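L'oreiller, la chaise blanche et le grand tri d'octobre

Il y a des semaines où je n'arrive à rien écrire d'autre que des histoires de linge, vous me pardonnerez.

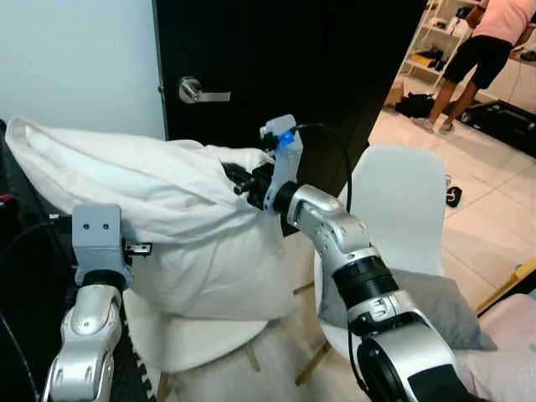
À quelle fréquence faut-il laver un oreiller, et comment lui redonner du gonflant ? Deux fois par an suffisent pour la plupart des oreillers synthétiques, à condition de changer la taie souvent, et le gonflant revient surtout au séchage : il faut secouer, retourner, tapoter, puis recommencer tant que le cœur n'est pas bien sec.

Voilà pour la théorie. Chez nous, la pratique se passe sur une chaise. Nous en avons une blanche avec des pieds en bois clair, qui n'a jamais vraiment servi à s'asseoir (enfin si, le jour où Shahla est venue dîner avec toute sa famille !), et c'est là que l'oreiller fait sa halte entre la machine et le lit. Le dossier le tient à peu près droit, l'air circule autour, et on pense à le retourner chaque fois qu'on passe devant.

J'ai longtemps acheté des oreillers trop mous. On les prend dans les bras au magasin, on les trouve délicieux, et au bout de quelques mois ils se plient en deux comme une crêpe. C'est Jean Morrison, ma voisine de palier quand j'habitais Altlow, qui m'a appris le test du pli : on plie l'oreiller, on le lâche, et s'il ne reprend pas sa forme tout seul, il est temps de s'en séparer. J'en ai plié pas mal ce mois-ci, et deux n'ont pas passé l'épreuve. Ils finiront en rembourrage pour le pouf que je promets à Fiachra depuis le printemps.

Pour le lavage lui-même, je mets toujours deux oreillers ensemble, parce qu'un seul déséquilibre le tambour et que ma machine part alors en promenade dans la salle de bains. Peu de lessive, liquide de préférence, un rinçage de plus, et un essorage doux. Quelques balles de séchage aident bien si vous avez un sèche-linge. Sinon, patience, et la fameuse chaise.

Reste la question des coussins de chaise, que je repousse. Les gris se tachent moins que je ne le craignais, mais ils gardent la poussière comme personne, et je n'ai pas encore osé les passer en machine. Aidan jure qu'un bon coup d'aspirateur et une matinée de plein air font l'affaire. Si l'un de vous a déjà essayé le lavage complet, racontez-moi en commentaire, je prends tout, même les catastrophes !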